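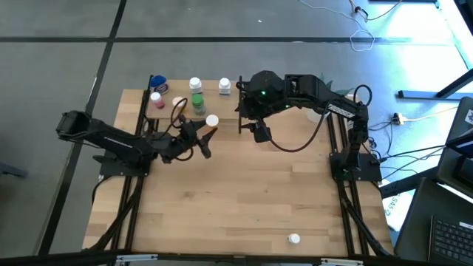

Setting Up a Two-Arm Cell for Bottle Handling

Two arms on one bench is my favorite kind of cell! You get so much reach out of a small table. These steps are for the Nishimura pair with the Cotance controller, but most of it carries over.

1. Bolt both mounting plates down first, one on each side of the bench, and leave the bolts finger-tight. Power stays off.

2. Square the plates to the bench, then tighten in a cross pattern.

3. Route the cables. Keep the heavy ones out along the sides and leave a generous loop at every wrist. Swing each joint by hand through its whole range and watch the loops - if one goes tight, add slack now.

4. Power up one arm at a time and home it. Wait for the status light to settle before you touch the second arm.

5. Set the speed limit to 70 mm/s for the first session. It feels painfully slow, and you will be glad of it when both arms go for the same spot.

6. Teach the keep-out zone around the shelf post. In Rernano, open Zones, pick Box, and make it a bit taller than the shelf itself.

7. Now the fun part, the bottles! Start with small white ones with screw caps, then try the wide-cap pill bottles. Clear amber plastic can confuse depth readings, so teach the grip height on the cap.
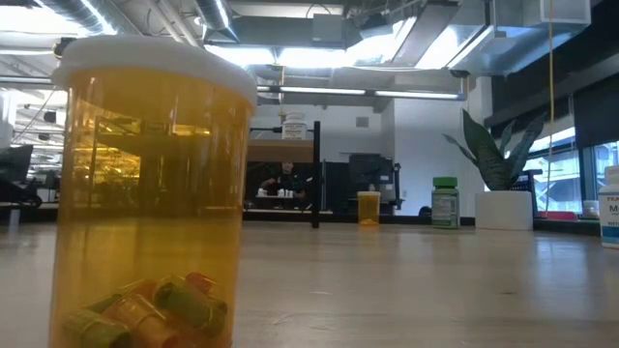

Amber pill bottle with a wide white cap and capsules in the bottom.

8. Run 1000 cycles at low speed, then recheck the plate bolts and the wrist loops. I check mine again at 2000 and write both in the log.

If an arm stops with a joint fault after homing, reseat the base connector before you change any settings.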